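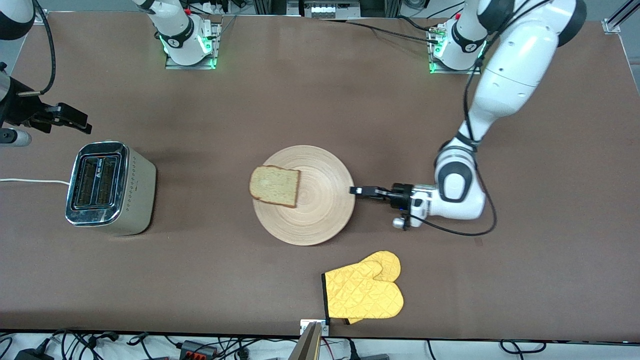
Breakfast station: two-slot toaster on the left, plate in the middle, quilted mitts near the front edge.

Setting Up and Maintaining a Toast Station

Tested by Emília Jurčo. Last revised 9 January 2024.

A toaster is a small appliance with a high current draw, exposed elements and a steady output of dry crumbs. Most faults reported to this page come from placement and cleaning, and very few from the toaster itself. The notes below cover a two-slot model used daily on a table or counter. Four-slot models follow the same rules with more clearance.

Position

Leave 4 inches of open space on every side and nothing overhead. Wall cabinets mounted at standard height are acceptable only if the toaster is pulled forward to the front half of the counter during use. Curtains, paper towel holders and cereal boxes belong on another surface.

Put the toaster on the side where its cord leaves toward the outlet. A cord that crosses the plate area will be snagged sooner or later. On a large table, run it straight to the nearest edge and down, with enough slack that the plug is never under tension. Shorten excess length with a loose figure-eight and a fabric tie. Do not wind it around the body.

The plate goes beside the toaster, close enough that a slice travels no more than a hand's width. Crumbs then fall on the plate or immediately next to it, and one pass of a damp cloth clears the lot.

Power

Plug directly into a wall outlet. No extension cords, no power strips. A typical two-slot unit draws 800 to 900 watts, and running it on the same circuit as a kettle or a space heater will trip many 15-amp breakers. Check the rating plate on the underside before deciding what shares the circuit. Unplug when finished.

Bread

Slices should drop into the slot under their own weight. If a slice needs pushing, it is too thick and will jam as it dries and curls. For a hand-cut loaf, 5/8 inch is a workable maximum in most slots.

Pale sandwich bread browns faster on the second cycle than the first, the slots being already hot. Reduce the setting by one step for consecutive rounds. Frozen bread takes the defrost setting, or one low cycle followed by one at the normal level. Buttered bread does not go in a toaster under any circumstances.

Rest toast on edge or tilted for 30 seconds before buttering. A slice laid flat on a cold ceramic plate traps steam and softens underneath. A wooden plate holds less condensation, and a slice leaned over the rim stays crisper than one lying flat.

Wooden plates

Wash by hand in warm water with a little dish soap, rinse, and dry at once with a towel. Stand the plate on its edge overnight. No dishwasher, no soaking, no drying on a radiator.

Turned plates with concentric grooves hold crumbs and butter in the rings. Use a soft nylon brush and work along the grooves, never across them. Re-oil when water stops beading on the surface. Food-grade mineral oil is suitable: apply a thin coat, wait 20 minutes, wipe off the remainder. The test plate here was oiled in November and still beads.

Olive oil and other cooking oils turn rancid in wood and should not be used.

Mitts

Quilted cotton mitts are adequate for moving a hot toaster or a warm baking sheet. They are too thick for lifting toast out of a slot, and the attempt usually pushes the slice further down. Use bamboo tongs, with the toaster unplugged.

Keep mitts on the plate side of the table, well clear of the toaster. Store the pair stacked, cuffs facing the same direction, so either one can be pulled on without sorting. Check the stitching at the thumb and palm every few months. Once the batting has shifted or flattened, the mitt no longer insulates evenly and should be replaced. Wet mitts conduct heat immediately; hang them until fully dry.

Crumb removal

1. Unplug and allow 30 minutes to cool.
2. Slide out the crumb tray over a sink or trash can.
3. Tap the tray, wash it, dry it completely.
4. With the tray out, hold the toaster upright over the sink and tap both sides with a flat palm.
5. Brush loose crumbs from around the slot openings with a dry pastry brush. Keep the bristles off the elements.
6. Refit the tray before plugging in.

Weekly for daily use, monthly otherwise. A burnt smell at a low setting means the interval is too long.

Metal finishes

Chrome panels show fingerprints and water spots. Wipe cold with a barely damp microfiber cloth, then dry with a second one. Brushed metal is wiped along the grain. Spray cleaner goes on the cloth, never on the appliance, where it can run into the slots or vent holes. Avoid steel wool and powdered cleansers on both finishes.

Browned marks near a slot rim can be lifted with a paste of baking soda and water on a fingertip-sized area. Leave for five minutes and wipe off. Repeat if needed.

Jams

Turn off, unplug, wait. Turn the toaster over and shake gently. If the slice stays put, ease it up with wooden tongs from both ends. Do not use a knife or fork, plugged in or otherwise: quartz and mica-wound elements break easily, and a bent guide wire will catch every slice afterward.

Correction from Marek Malý: on units with a high-lift lever, raise the lever fully before turning the toaster over. The carriage brings most short slices within reach.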